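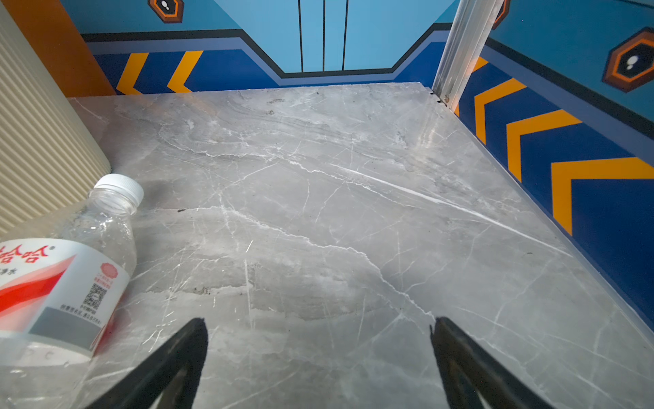
How Marble Is Made

Marble begins as limestone. Limestone is a rock made mostly of calcite, a mineral found in the shells of sea animals. Over a very long time, layers of shell and mud pile up on the sea floor and harden.

If limestone is buried deep enough, heat and pressure change it. The calcite grains grow and lock together. Rock changed in this way is called metamorphic rock.

Pure marble is white. Other minerals give it color. Iron can make it red or yellow, and carbon can make it gray. Veins often form when water carries minerals into cracks, where they harden. 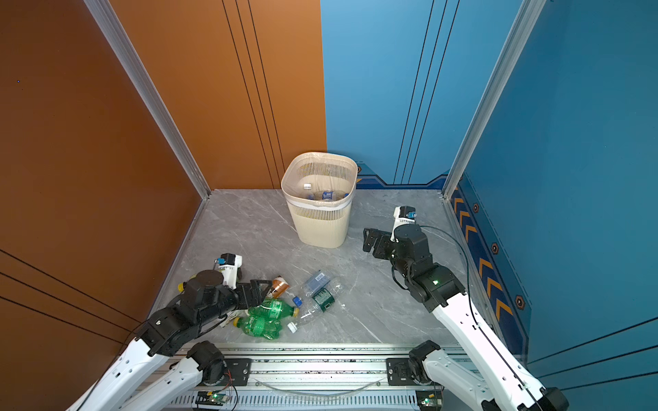

Orange and blue wall panels. Paint colors also come from pigments.

Many pigments are ground minerals. Ocher, an orange or yellow pigment, gets its color from iron, as some marble does.

Try this: scratch marble with a fingernail, then a piece of chalk. Neither leaves a groove. Calcite is harder than a fingernail, which is a little over 2 on the Mohs scale.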